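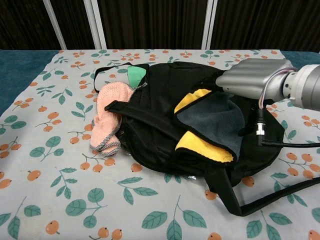 ALHOLM, February

The first thing I learned about looking after a robot arm is that you spend an awful lot of the morning thinking about its cables. I'd come to Prosow's workshop expecting code on big screens, and instead I got handed a roll of tape and told to watch the wires!

The cell is called Funda, and it practices with ordinary household stuff. On my visit that meant a black backpack with its main compartment partly open, a pale pink knitted cloth hanging out one side and a folded gray fleece with a bright yellow lining sitting in the front pocket. The whole lot was laid out on a tablecloth covered in teal leaves and little orange fruits (I want one for my kitchen). A silver-gray arm reached in over the top corner of the bag, with a thin bundle of pinkish and white wires looping along its side.

Those loops matter more than I'd have guessed. Pull them tight and the arm tugs on its own plugs every time it stretches. Leave too much slack and they catch on whatever is lying below, and a backpack is nothing but straps and handles. So the crew walks the arm through its full reach at the slowest speed, one joint at a time, with a hand near the stop button, and somebody crouches down to see where the wires go. I crouched. My knees are still complaining.

Then comes the gripper check. Fleece sheds, towels shed, and the fluff gets into places you wouldn't believe, so power goes off and out comes a soft brush. Prosow does this every 500 cycles, and the counter stood at 1,602 when I signed the visitor sheet. The housing screws get a turn with a small torque driver from Janjua, which lives in its own padded box and may not, I was firmly told, be used on anybody's bicycle.

Even the cloth is part of the setup. It gets smoothed by hand before each run, and if it creeps more than 2 inches, the table position is measured all over again. I got to do the smoothing before the 11 o'clock run and took it very seriously, corners and all.

After that I was sent back behind the yellow line with my coffee, and the crew started on the shoulder joint.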